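Equipment Review: Skotwood Freestanding Kick Shield

Reviewed for the Endale Martial Arts Association by Delia Ibarra, Equipment Officer
2024-07-30

The Association purchased two Skotwood kick shields in January for use in the junior and adult karate programs. Both have been in regular service at the Ulloa training hall. Member clubs have asked for a written assessment before placing their own orders.

The shield is curved, with two rear handles and a forearm strap. Senior instructor Renato Toledo used it for front kick and roundhouse drills with students from white belt to brown belt. He found that the padding absorbed strong kicks well and that the holder kept a secure grip throughout. The detachable floor stand is less satisfactory. It slides under a committed side kick unless a second student braces the base. 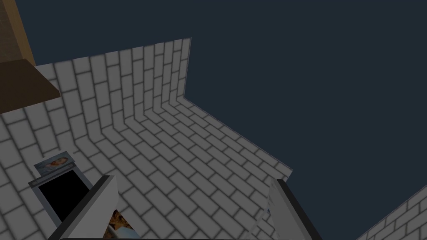 Stitching on both shields remains sound. The outer cover wipes clean with mild soap, although the seam near the lower handle collects dust and should be brushed out separately. One forearm strap lost its grip in the second month. The supplier, Dornura, replaced it without charge after a short exchange of emails.

Smaller students had difficulty with the handle spacing. Miyuki Sakamoto, who teaches the junior class, now reserves the shield for those aged twelve and over and continues to use hand pads with the younger groups.

The Association paid 93 dollars per shield, excluding delivery. The stand is sold separately and is not recommended at this time. Clubs wishing to borrow a shield for a trial session may apply to the equipment office, quoting inventory number 1207.

Rating: four out of five for the shield, two out of five for the stand.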